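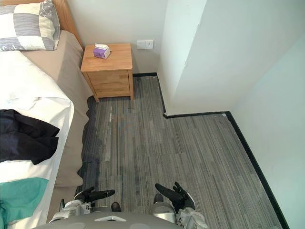
Two more weeks would have been enough to plan for it, one long-term guest wrote on the front desk's comment sheet after learning that the Kutitz Guest House will close its upper floor for the winter.

The owners, Chantharasri Lodging, announced the closure on September 14, 2019. Guests with bookings on that floor have been offered rooms downstairs or their money back. The ground floor and the breakfast room will stay open as usual.

The work is mostly about heat. The boiler that serves the upper rooms is original to the building, and an inspection in July found that two of its valves no longer shut fully. Repairs were made at the time, but the inspector advised against running it through another cold season. A new system will be put in by Grirnov, a heating contractor from the next town over, which also plans to replace the pipes under the hallway.

Chantharasri Lodging said it had looked at keeping half of the upper floor open while the other half was being done. That idea was dropped when it became clear that the water would have to be shut off on both sides of the stairs for most of the job – including the shared bathroom at the end of the hall.

The job is expected to take 6 weeks once the parts arrive. The company has set the reopening for early spring to leave time for painting and for new window seals, which had been put off for several years.

People who rent by the month will feel the change most. Kutitz has few places to stay outside the summer season, and the only other guest house on the main road, the Vultura, closes after the fall hiking weeks. The Vultura's managers said they were willing to keep a few rooms open longer this year if enough people asked.

Monthly renters who move downstairs will pay the same rate as before. Those who leave can have their deposits returned within ten days – the form is at the front desk – and will get first choice of rooms when the upper floor reopens. Requests to store furniture or boxes over the winter should be made in writing before the work begins.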